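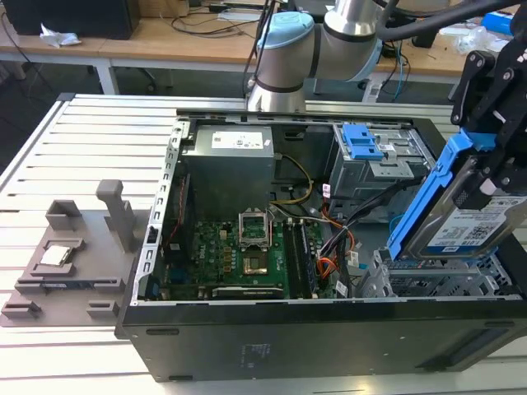 A Dell tower on its side, with the processor socket open.

I want to make a case for the old desktop computer, and more than that, for the habit of opening things up and keeping them going. I have been at it for 13 years and I still get a small thrill when a side panel comes off!

My first one was given to me by my neighbour Chiamaka Igwe, who was clearing out her study and thought I might like the monitor. I liked the monitor fine, but it was the grey box under the desk I fell for. It wouldn't start. I took it apart on the kitchen floor with one screwdriver and a borrowed library book, put it back together, and it still wouldn't start. The third time it did, and I have no idea what I did differently (a cable, probably – it's nearly always a cable).

What I learned on that floor has been more use to me than most of what I studied. You look before you pull. You put the screws somewhere you'll find them. You try the cheap fix first. I've since used the same approach on a washing machine, a bike hub and a very stubborn garden gate, and I'd love to see every high school kid get a few afternoons of it.

We used to have more places to learn. There was a shop at Skotport where you could buy a single stick of memory over the counter and get a ten-minute lecture thrown in, and I miss the lectures most. Now the usual advice is to replace the whole machine. My brother-in-law was quoted $400 for a new laptop when all his old one needed was a $9 fan, and he very nearly paid it.

I know the arguments on the other side. New computers use less power, and they're quieter. Some old ones can't run current software safely and should be stripped for parts and recycled properly. Fair enough. But plenty of them end up in the skip with years of honest work left in them – typing essays, playing music in the shed, storing the family photos.

Ayodele Akinola, who I went to TAFE with, runs his whole bookkeeping business from a desktop he rebuilt over a weekend. He loves telling people what colour the inside is. I understand completely.

So if there's a dead tower in your garage, unplug it, clear the table and have a look inside. Take a photo before you move anything. Blow the dust out, push the cables home and see what happens. Mine took three goes, and I'd happily have given it ten.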